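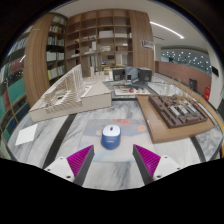

青と白のマウスとマウスパッド。

本の最後の数十ページを誰が作っているのか、考えたことのある読者は少ないと思う。人名や地名や用語が五十音順、あるいはアルファベット順に並び、ページ番号が付いている、あの部分である。キルステン・コワルチュクさんは、その索引を作ることを仕事にしている。専業になる前は、イルケルの町で図書館の目録を担当していた。

話を聞いたのは2024年10月1日の午後で、前の週に大きな仕事を一つ納めたところだという。ペルティエ社から出る河川交通史の本で、本文は529ページ。索引の項目数は3000を超えた。

「長い本でした。ただ、長い本が難しいとは限りません。章ごとに話がまとまっていれば、長くても迷わない。短くても、著者が同じものを三通りの名前で呼んでいる本のほうが時間を食います」

河川交通史の本では、ある船着き場が時代によって別の名で呼ばれていた。著者は時代に合わせて書き分けている。歴史の本としては当然の書き方だが、索引では困ったことになる。現在の名で引いた読者が、昔の名で書かれた章にたどり着けないからだ。

「現在の名にまとめて、昔の名からは『を見よ』で送ることにしました。そうすると今度は、昔の名しか知らない人が一度余計にページをめくることになる。どちらを取っても誰かが一手間かけるので、手間をかける人が少なそうなほうを選びます。それでも迷うときは両方にページ番号を書いてしまいます。行数は増えますけれど」

行数は、索引を作る人にとっていつも頭にある問題である。本は決まったページ数の束で印刷されるため、本文が終わったあとに残るページの数は、索引の内容とは関係なく決まってしまう。今回は残りが思ったより少なく、8月の半ばに編集部から、もう少し縮められないかという連絡が来た。コワルチュクさんは副項目を整理し、一度しか出てこない船の名前をかなり落とした。

「船の名前を落とすのは嫌でした。船が好きで、自分の祖父が乗っていた船を探す人が、必ずいるんです。でも一行しか触れられていない船を全部載せると、運賃や荷役の項目を細かく分ける余裕がなくなる。著者のタピオ・コッコネンさんに相談したら、船名は別表にして巻頭の地図の裏に入れましょうと言ってくれました。あれは助かりました」

仕事の手順を尋ねると、最初の一回は何も書かずに読むという答えだった。紙に刷ったゲラを、鉛筆も持たずに通して読む。二回目に線を引き、三回目に項目を入力していく。締め切りが近いときは一回目と二回目を一緒にすることもあるが、あとで必ず直しが増えるそうだ。

「最初から線を引くと、前のほうの章ばかり細かくなるんです。一章では何もかも大事に見えますから。最後まで読むと、一章で丁寧に説明されていた人物がそのあと一度も出てこないことがわかったりする。その人に副項目を五つも付けていたら、釣り合いが取れません」

専用のソフトは使っているが、読み取りは自分でやる。本文から単語を拾い出す機能もあり、人名の漏れを調べるときには役に立つという。ただし、それをそのまま索引にすることはない。

「たとえば『凍結』という言葉を全部拾うと、川の凍結も、運賃の凍結も、交渉の凍結も一緒に出てきます。逆に、川が凍って船が動けなかった冬の話をしているのに、凍結という言葉を一度も使っていない節もある。読者が探しているのはその節かもしれないんです。言葉がないところに項目を立てるのが、この仕事のだいたい半分だと思っています」

言葉がないところに項目を立てる、というのは図書館にいたころに覚えた考え方らしい。イルケルの図書館には、サヴスと呼ばれる郷土資料の棚があった。昔の寄贈者の屋敷の名をそのまま使った呼び名で、教会の帳簿の写しや、学校の文集や、商店の広告を綴じたものが入っていた。利用者は資料の題名を知らずにやって来る。橋が流された年のことを知りたい、粉屋がどこにあったか知りたい、と言う。

「題名で引ける目録は立派なのがありました。でも、題名で引く人はあまりいなかった。窓口で聞かれるたびに、カードの裏に鉛筆で書き足していきました。『橋の流失はこの文集の後ろのほう』とか。行儀の悪い目録ですが、よく使われたのは裏のほうです」

そのカードを見た編集者のマエル・ペロンさんから、索引を作ってみないかと声がかかった。最初の仕事は園芸の手引き書だった。やり方を知らなかったので、家にあった料理の本の索引をまねたという。

「植物の名前は全部入れました。ところが出来上がったものを母に見せたら、『葉が黄色くなったときはどこを見ればいいの』と聞かれたんです。葉が黄色くなる話は十か所くらいに散らばっていたのに、私はどこにも項目を立てていなかった。植物の名前がわかっていて困っていない人のための索引でした。次の版で直させてもらいました」

以来、作り終えた索引は人に試してもらうことにしている。ゲラと索引だけを渡し、本の主題に沿った質問をいくつか書いた紙を添える。答えの載っているページを探してもらい、最初に何という語を引いたかを書き留める。見つかったかどうかよりも、最初に引いた語のほうが参考になるそうだ。

「河川の本では『税』で引いた人が多かったんです。著者は一貫して『通行料』と書いています。制度としては別のもので、著者としては混ぜてほしくないでしょう。それで『税』の項を立てて、本当に税の話をしているページを並べ、その下に『通行料をも見よ』と付けました。コッコネンさんは少し渋い顔をしていましたが、通してくれました」
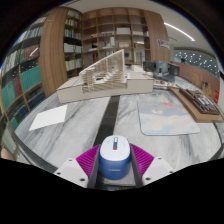 アニック・シャルボノーによれば、こうした送りの項目は増やしすぎると害のほうが大きいという。引いた先に別の語が書いてあり、その語を引くとまた次へ送られるような索引なら、目次を眺めたほうが早い。送るのは一回まで、それで着かないなら項目の立て方を疑ったほうがよく、そもそも専門書の読者はある程度その分野の言葉で引いてくるものだ、という意見である。

コワルチュクさんは、この意見におおむね賛成だと言った。

「二回送られる索引は、私も作ってはいけないと思います。自分で作ってしまったことはあります。直しを重ねているうちに、送り先の項目を消してしまって、そこにまた送りを付けて。最後に必ず全部の送りをたどるようにしているのは、そのときに懲りたからです。専門書の読者がその分野の言葉で引く、というところは、どうでしょうね。専門家も隣の分野のことは普通の言葉で引きますよ。法律の人が川の本を読むときは、川の言葉を知らないでしょう」

索引の作り手の名前は、本に載らないことが多い。コワルチュクさんが手がけた本でも、奥付に名前があるものは少ない。ペルティエ社では数年前から希望すれば載せてくれるようになった。彼女は載せてもらっている。間違いを見つけた人が手紙を書きやすくなる、というのがその理由だった。

実際に手紙は来る。ページ番号が一つずれているという指摘がいちばん多い。組み直しで本文が動いたあとに索引が直されていない場合で、作り手の側では防ぎようのないこともある。珍しいところでは、自分の曽祖父が別人と同じ項目に入れられている、という手紙があった。調べてみると、たしかに同姓同名の二人が一つになっていた。片方は水先案内人、片方は木材商である。

「本文をよく読めばわかったはずなんです。水先案内人のほうは、もう一人が商売を始める前に亡くなっていますから。私の索引では、亡くなった人が材木を売っていることになっていました。すぐに出版社に連絡して、増刷で分けました。お返事を書いたら、曽祖父の写真を送ってくださって」

同姓同名を分けるとき、索引では名前のあとに括弧で職業や生没年を添える。何を添えるかにも癖が出る。彼女は職業を好む。生年は読者が知らないことが多いし、没年はもっと知らない、と言う。親子で同じ名と同じ職業を継いでいる場合は仕方なく年を使う。

報酬のことも聞いた。ページ当たりの単価で決まる場合と、一冊いくらで決まる場合がある。彼女はページ当たりのほうがやりやすいが、図版の多い本では揉めやすい。図版だけのページを数えるかどうかが契約書に書かれていないことがあるからだ。

「数えてもらいます。図版のページも読みますから。地図が一枚あれば、そこに地名が70くらい入っていることもあるんです。文章のページよりよほどかかります。最初に言っておけばどこの会社も断りません。あとから言うと嫌な話になります」

索引のない本が増えたという声については、自分の周りではそれほど感じないという。電子版があれば検索できるので要らない、と言う編集者には何人か会った。そのうちの一人は、自分の会社の電子版で人名を検索して、注と文献表ばかりが並ぶ結果を見て考えを変えた。変えなかった人もいる。

「小説に索引は要りません。薄い随筆にも、たぶん要らない。でも、一度読んだあとに戻ってくる本には要ります。戻ってくる人は急いでいるんです。『たしか右のページの下のほうにあった』という覚え方で来る。そういう人に、三十秒で見つけてもらえればいいと思っています」

次の仕事はもう決まっている。グルデンという谷あいの地域の方言集で、見出し語そのものがすでに五十音にもアルファベットにも収まりにくい音で始まっている。編者のアニック・ベルジュロンさんとは、並べ方の相談だけで二度会った。語頭の音が村によって違うため、どの村の形を先に立てるかで、まだ話がついていないそうだ。

「標準語から引く索引を付けることだけは決まりました。方言の語を知らない人が、方言でどう言うかを知りたくて引く。それはわかりやすい。問題は標準語に当たる言葉がない語です。たとえば、雪が屋根からまだ落ちていないけれど今日中には落ちる、という状態を言う語がある。これを何で引くか。『雪』に入れるのは当然として、『屋根』にも入れて、『待つ』にも入れたいと言ったら、ベルジュロンさんに笑われました」

「待つ」の項は、いまのところ草稿に残っている。ゲラが出るのは年明けの予定である。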